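Home | Units | Timetable | Readings | Contact

Community Aged Support, Unit 4: Helping an older client with meals and shopping
Class notes, August 19, 2024

Read these notes before the tutorial. The Mudera case is used again in Unit 5, so keep your copy.

Where meal support fits

Most requests for help at home start with cleaning or transport. Meals tend to come up later, often after a fall, a hospital stay or the death of a partner who did the cooking. By then the person may have been living on toast and tea for months. Ask about food at the first visit, even when the referral says nothing about it.

There are three common forms of help. Delivered meals come chilled or frozen. Group meals are served at a centre, usually at lunch. Assisted shopping means a worker goes with the client, or goes for them with a list. A client can have more than one of these, and the mix can change with the season.

The Mudera program

Mudera is the district we use for costing. Its meal program has 284 regular clients and delivered 2,915 meals in the last quarter. The Stetonard centre serves lunch on weekdays and seats 89. Clients at the Ruawai end of the district have no bus after midday, so very few of them go to the centre and nearly all are on delivered meals. Keep that in mind when you do Question 2 of the worksheet. A low attendance figure doesn't tell you that people aren't interested. 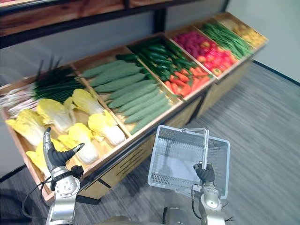

Assisted shopping is the form of help students most often plan badly. The usual mistake is to write "weekly shop, one hour" and leave it there. The plan should say who decides what is bought, who pays and how, who carries the bags and what happens if the client is too tired to finish. Fresh produce needs a line of its own. Six napa cabbages in one sloping bin are a good size for a family, but a person living alone may not get through even one, and may have trouble lifting it or cutting it up. Write down whether the client can use a knife safely, whether they have room in the fridge, and whether they would take a half if the shop sells halves. Green onions or leeks raise the same points about washing and chopping.

Handling money

The worker never keeps the client's card or PIN. Cash is counted in front of the client before and after the trip, and the receipt stays in the folder at the house. If a client offers to let the worker keep the change, the answer is no, and the offer goes in the visit notes.

Reviewing the plan

Review after six weeks, then every three months. Look at weight, appetite, leftovers in the fridge and whether the client still enjoys the outing. Praker, the booking system used at Stetonard, will send a reminder, but it only goes to the worker who opened the file. If that worker has left, the review gets missed. Check the list by hand in September.

For the tutorial

Bring a one-page plan for a client of your choice at Ruawai. Include costs. Plans without a review date will be handed back.

Related notes
Unit 3: Transport and getting to appointments
Unit 5: Working with family carers
Worksheet 4: Costing meal support
Visit notes: what to record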